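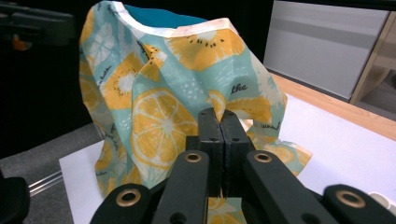

Fabric pouch with citrus print, teal lining

4.2 Setting the line scale for poultry portions

Applies to Clikomier checkweighers with software release 5 or later. Only a shift lead or a trained operator may change the settings in this section.

1. Stop the infeed belt and wait for the READY light.
2. Remove all product from the weigh deck. Wipe the deck and let it dry.
3. Press ZERO. The display must hold 0 g.
4. Open Menu > Product and select the cut from the list.
5. Enter the target weight. The factory setting for tray-packed thighs is 800 g.
6. Enter the tare for the tray and pad. Use 13 g for the Nista shallow tray.
7. Place the test weight at the center of the deck and press CHECK.
8. Restart the belt and run five trays. Compare each reading with the bench scale.

Note: Whole birds use a separate product table – see page 167.

Caution: Do not spray water at the load cell cover. Lock out power before removing any guard.

If CHECK fails twice, leave the scale out of service and call the plant technician. Record the fault code in the line log.

Settings are kept when power is lost. Test records are not – export them at the end of each shift.

Revised 2022-09-02, J. Long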